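Vodlow Building, Coordination Chemistry Prep Room
Monthly walk-through, November, with comments

1. Fume hoods
Sash at or below the mark: yes on 4 of 5. The fifth was propped up with a lab notebook, which at last has a use.
Airflow alarm tested: OK.

2. Metal salts cabinet
Labels legible: mostly. One jar of cobalt chloride says "blue one." It is pink now — please relabel and reseal.
Nickel and chromium salts on separate trays: OK.

3. Ligand fridge
Temperature log filled in: yes, through the end of the month, in one pen, and we are not there yet.
Phosphines under nitrogen: OK. Smell: as expected.
Food in fridge: none. Fruit stays outside the lab door.

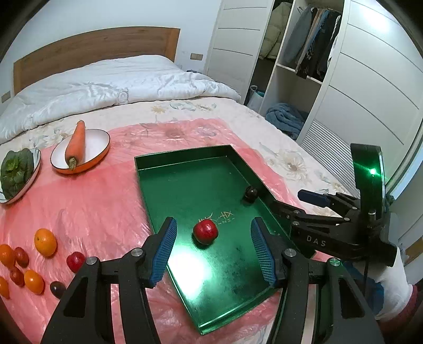
4. Eyewash and shower
Eyewash run for the full time: OK, water clear.
Shower access: blocked by a box of Mument filter papers. Moved it. Same box as October.

5. Solvent waste
Halogenated and non-halogenated kept apart: OK.
Fill level: one can well past the line. The line is there to be looked at before pouring.
Cyanide complexes: separate bottle, kept basic, lid on. Good.

6. Glove stock
Nitrile, medium: 30 boxes. Nitrile, large: none. Prirkthorpe stores say they are on order, as they said in spring.

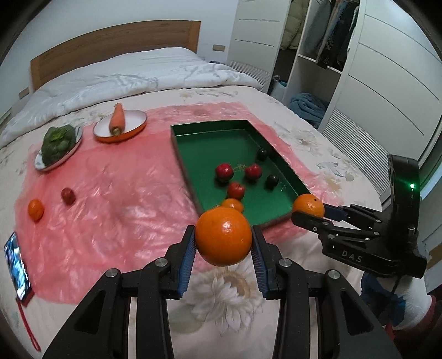 7. Gas cylinders
Chained: OK, except the argon, which was chained to a stool.
Regulators in date: OK.

8. Paperwork
Risk forms signed: 25. Risk forms read: not something I can inspect.
Panganiban spill kit: seal broken, pads missing. Replace before the next synthesis run.

Recheck items 1, 2, 5 and 8 next month.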